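Costing the second arm

The arms are usually the easiest line in a robot cell budget. Oduor Tanui, who plans capital equipment for the produce packer Magesa, starts his spreadsheet with the table.

"A quote for two arms tells you what two arms cost," he says. "I need the frame, the guarding, the cabling, the spare fingers and the floor space, and I need them on one page."

Magesa is weighing a two-arm sorting cell for its mixed lines, where small lots arrive too irregularly to justify a dedicated grader. The shortlist is down to Gerer, an integrator that builds on aluminium extrusion, and Tudalier, which supplies a welded base. Gerer's frame can be re-cut when the bin layout changes. The welded base holds calibration better after a forklift knock.

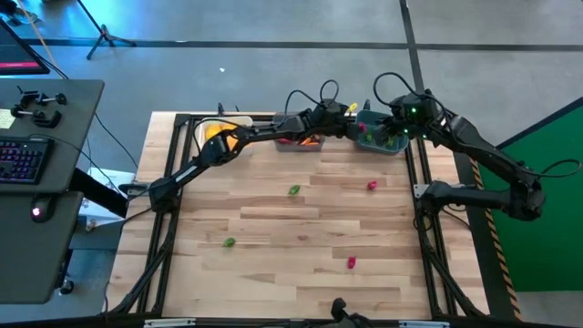
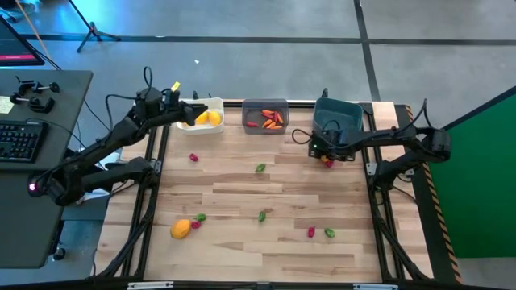 Two arms, one wooden tabletop, three bins along the far edge.

Bin position deserves more attention than it gets at the quoting stage. Reach tables are given to the wrist flange, and a gripper working down into a container loses part of that figure to the bin wall. Tanui asks each supplier for a reach drawing with the actual bins in place, including the corners.

Cabling is the next item. External cable loops are cheap to replace and simple to inspect, but they wear at the wrist and need clearance above the arm. Magesa has allowed $3,000 for cable sets and gripper fingers over the first 60 weeks of operation. Faith Mwakyusa, maintenance lead at the same site, wanted the fingers on a separate line.

"Fingers are a consumable. Cables are a repair. If you lump them together you can't see which one is hurting you."

Her other condition was an acceptance test on site, using Magesa's own produce: 100 consecutive picks per arm, with bruised pieces logged as failures. Gerer agreed. Tudalier offered the test at its own shop, with travel charged to the customer.

Software licensing remains open. Sosside, which writes the control package quoted with both cells, charges per arm and renews every 3 years. Tanui has asked for a per-cell price and expects a reply by Thursday.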